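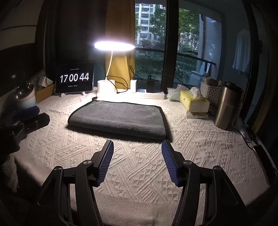
Ticket 1136 – Paltine order sync dropping towel listings
Opened by: Bartosz Wieczorek
Status: open, waiting on Kokalia

Mon 9:40 – Marciniak shop says microfiber towels gone from storefront. Still in stock in the back office. Dark gray only, other colors fine.

10:05 – re-ran import by hand. 800 rows in, 200 skipped. Log just says "variant mismatch", no row numbers. Great.

10:30 – cleared cache, no change. Logged out and in, no change.

11:15 – found it maybe. Supplier file has "grey", our color list has "gray". Changed one row, re-ran, that one came back.

11:50 – find and replace on whole file. Broke teh Brerkura feed, they want "grey". Rolled back.

1:20 – asked Kokalia for an alias field so both spellings map to the same color. They say next release, no date.

2:10 – workaround: separate export for Brerkura, run it second. Do NOT run both at once, it locks the table.

Todo – check bath mats, same supplier so probaly same problem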